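Friday, September 29, 2023

Slept seven and a half hours straight, woke up on my back, and turned my head to look at the clock without thinking about it first! I lay there for a minute turning it left and right like an owl, just because I could.

So yesterday's session must have done something. It was my fifth time at Zatora and she spent nearly all of it on my upper back and the base of my skull, hardly any pressure, and I kept wondering when the real work would start. Then I got off the table and my shoulders had dropped a good inch. I walked home the long way past the Mateos bakery (bought the seeded rolls, ate one on the sidewalk) and noticed I was swinging both arms. The right one has been sort of parked against my ribs since spring.

Homework is the wall slides, 5 minutes morning and night, plus the slow breathing lying down with my knees up. I did both before coffee. The breathing still makes my hands tingle a little, and I want to ask about that next time.

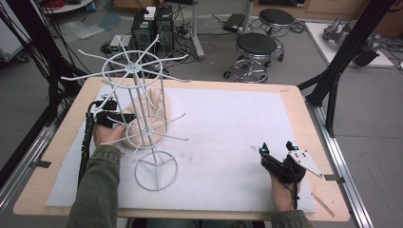

White wire stand on the foam board, left side of the table.

Steps: 3,000 by lunch, and I only meant to go out for stamps. Water is going less well. I filled the big bottle and drank maybe half.

I've been reading the Jemelach booklet on the neck and the jaw, and wow, I clench all day long. Typing, driving, chopping onions. I put a sticky note on the monitor that says TEETH and every time I see it, there they are, clamped together. The lavender rub from Fukska smells wonderful and I have no idea if it does a thing, but my pillow is very pleasant now.

Booked the next three visits, which takes me into November - same slot, late afternoon. I'd love to be back in the pool by then, even just for a few slow lengths on my back.

Wall slides again now, then bed. Left heel was a bit sore on the stairs tonight, must mention it.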